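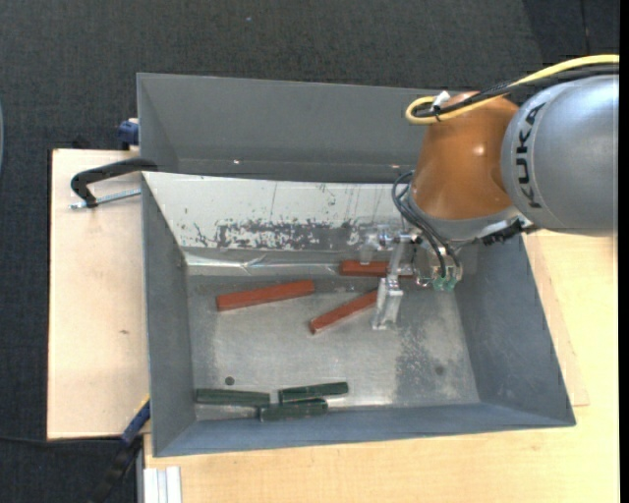
I have been sorting out my grandmother's recipe box since February, and I would like to report that it is going well. I would like to report many things.

The box is a shoebox. It came to me because I once said, at a family dinner, that somebody ought to type all this up. I have since learned to say nothing at family dinners. My cousin got the good knives. I got 918 pieces of paper, a figure I know because the first thing I did was number them in pencil on the back, which felt like progress and took three evenings.

Perhaps half of them are recipes. The rest are things that were near a recipe at some point and got swept up with it. There's a receipt for a pair of shoes. There's the warranty card for a Brerkano hand mixer, never mailed in. There's a page torn from a magazine with a cake on one side and an ad for Peditine foot cream on the other, and the cake recipe continues on a page she didn't keep, so I can only assume she was after the foot cream.

The actual recipes were written by a woman who knew how to cook, for a reader who also knew how to cook, namely herself. One card says, in full, "Plum thing. Less sugar than last time." I have no idea when last time was. Another lists eleven ingredients with exact amounts and then, under method, "as usual."

Her oven temperatures are a whole separate problem. She had an old oven that ran hot and she corrected for it, except on the cards copied from her sister, which she left alone, except for some of those. When we moved her to the apartment on Pathirana Street she got a new oven and started correcting the corrections. There is a card for dinner rolls that says 375, crossed out, 350, crossed out, 375, underlined twice. I made them at 375. They were fine on top.

My system, for anyone in the same boat, is four piles. Pile one is recipes I remember eating. Pile two is recipes somebody else in the family claims to remember eating. Pile three is casseroles. Pile four was meant to be "to throw away," and it currently has one item in it, the shoe receipt, and I've taken it out twice to look at it again. She paid a lot for those shoes.

I've typed up 232 so far. I tried scanning them first with a free program that promised to read handwriting, and it read hers as a kind of Dutch. "Cream the butter" came out as "Ceram thc hutten." So I'm typing, with the card propped against the sugar canister, and I type the mistakes in too. If she spelled it "zuchinni" then it's zuchinni. My aunt feels I should fix the spelling. My aunt is welcome to the shoebox.

Some things I've learned about my own family along the way. We ate a great deal more gelatin than anyone has ever admitted. There are nine separate potato salads, and each is marked "the good one." My grandfather disliked nutmeg, and she put it in nearly everything, noting "don't tell" in the margin in small neat letters, as if he might go through the box. He never cooked a thing in his life. He could make toast if you got it started.

The best find so far is an index card labeled Wusta Lake, the place they rented every summer when my mother was small. I was hoping for the fried fish. It turned out to be a packing list: two skillets, the blue pot, matches, coffee, cards, extra coffee. Across the bottom she wrote "bring less next year," and below that, in a different pen, "should have brought the big pot." I put it in pile one, even though it isn't a recipe and I never went.

I'll post a few of these as I get them tested. The plum thing is first. I've made it three times, each with less sugar than last time, and by now it's pretty sour, so I'm going back to the second one. If you're related to me and you have the other page of that cake, please look in your drawers. It was a layer cake with some kind of orange filling, and it stops at "fold in the"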